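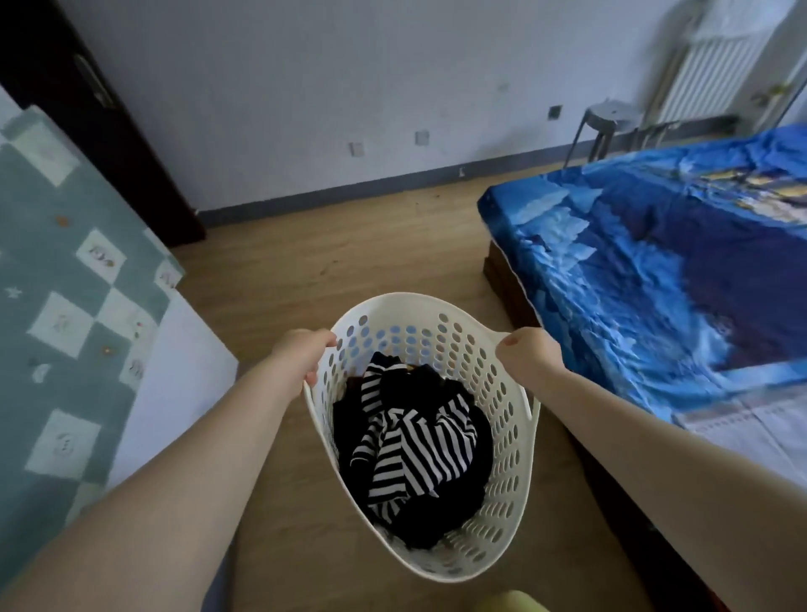

Blog > Home Life > Laundry

Search this blog Go

I finally have a laundry routine I love! Everything dark goes in on one day, gets carried through in one trip, and gets folded on the bed before I'm allowed to sit down.

The basket is a plain white plastic one, holes all over, with handles you can really get your fingers into. I've carried it up to 5 times a week since October and it's still my favorite thing in the house – yes, a basket!

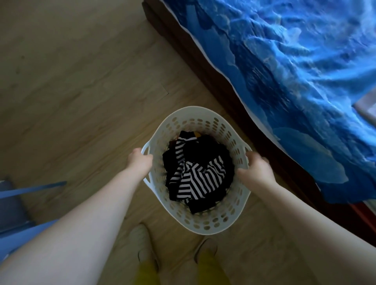
Darks day, stripes on top, next to the ocean bedding.

Stripes get folded first, always. The black stuff can wait its turn – it all looks the same to me anyway. Next up is the sock drawer, and I can't wait.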